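Notebook, February, bench furniture, entry 9

Started 14:10. Continuing with the small black table from the Nijs order. Engelbert wants it as the raised surface for the block tasks, so the question today is whether the top stays flat and still enough when it stands on the wooden table, and whether the finish is worth redoing.

Carried over from last entry: one foot was short. Shimmed it with card, then took the card out again and bent the leg frame slightly in the vice instead. Rock at the front corner now too small to get a feeler under. Sanne checked it independently and got the same. I would still not call it square. The welds on these hairpin frames are not consistent and the next one will probably be different.

Finish. Matt black, sprayed by the supplier. Marks easily. Tried three things on the underside first:
- damp cloth, no change
- cloth with a drop of washing-up liquid, lifts the light streaks but leaves a faint sheen when dry
- 600 grit, dry, very light. Removes the sheen and also the black if you go past a few strokes. Stop there.

Did not repeat any of it on the top. Tineke says the scuffs make no difference to her and she would sooner have the table back in use than pretty. Agreed. If we respray, Firkon matt, two thin coats, and leave it over a weekend.

Load. Stacked the Warton weights in the middle of the top, up to 21 kg. Legs spread a little at the feet, came back when unloaded. More than it will ever see. Did not test at the corners and do not intend to.

Position. Black table goes to the back of the wooden one, long side across, so the front is left clear for the blocks. Jolien had it further forward last week and there was not enough room to set a cylinder down without knocking a leg. The clamps at the front edges stay where they are.
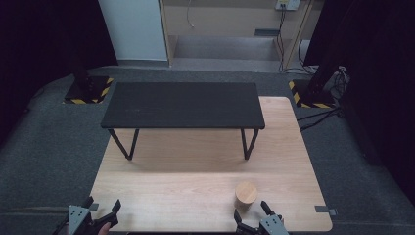

Cylinders: the plain wooden ones stand up well on the oak grain, no tendency to roll off once upright. Cut faces on the last batch were slightly out, so each one gets a rub on the flat plate before it goes in the tray. Marijke has the offcuts if we need more. She reckons the same dowel is still stocked at Ivura, to be confirmed before we run out.

Feet: bare metal on wood at present. One faint ring on the wooden top already, only visible in low light from the side. Felt pads would fix it but add height and some give, and I have just got rid of the rock. Thin cork is the better bet — glued, cut to the foot, same sheet for all of them.

To do:
- cork for feet, measure height before and after
- ask Nijs if the frames can be supplied matched
- second coat of oil on the wooden table, keep off the clamp areas
- Sanne to write the position on the setup sheet

Stopped 16:40.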